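Bremley Institute of Domestic Studies
Care of the Home, Unit 5: The Sitting Room
Course handout, revised March 2025
Prepared by Auður Holst and Berhanu Jemal

Scope of the unit

Students are expected to be able to put a sitting room in order without supervision by the close of this unit. The work covers upholstered seating, throw pillows and side tables. Floors and windows are treated in Unit 7 and will not be assessed at this stage.

Read the section on upholstery before the practical session. Students who missed the December session on surface cleaners should obtain those notes from Mr. Jemal.

1. Tufted and channel-stitched seating

A tufted seat collects crumbs and dust in its seams. Work along each channel with a soft brush and then go over the rounded sections with a dry cloth. Pale upholstery shows marks early, particularly on the front of the armrests and along the forward edge of the seat.

Leather and faux leather are not always easy to tell apart by touch. Consult the maker's label before applying any product. Where the label is missing, use a barely damp cloth and test it first on the back of the sofa, low down.

2. Pillows and the side table

Throw pillows are removed before brushing and returned last. Stand each one upright against the backrest, with its lower edge on the seat. A blue pillow near one armrest and a light gray one toward the opposite end give a cream sofa some color and leave the middle of the seat free.
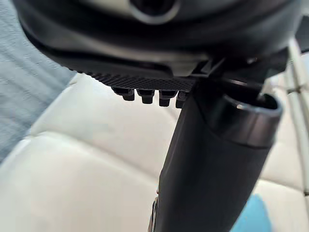
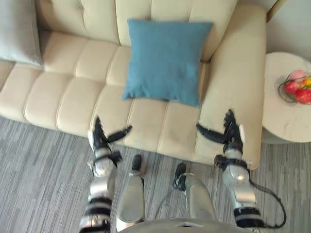
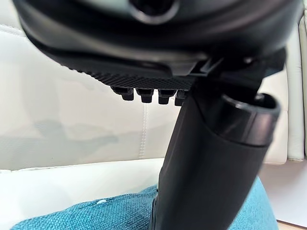
3. Fruit on display

An open wire basket is suitable for a side table – air reaches the fruit from below, and spoiled pieces are easily noticed. Lift the fruit out, wipe the rods and the tabletop beneath, and return only sound pieces. Apples may stay out for several days. Peaches should be checked daily.

Marble and marble-patterned tops are wiped with water and a mild soap. Vinegar and lemon are not to be used on any top that may be real stone.

4. Practical assessment

Students work in pairs and are marked on four points: seams, armrests, placement of pillows, and the condition of the side table. Marks are entered on the Lauritsen sheet, which both students sign. Bring a soft brush and two clean cloths. Aprons are kept in the cupboard outside the Flilside room.

Requests to change partners should be made in writing to Marcelle Pons before the session begins.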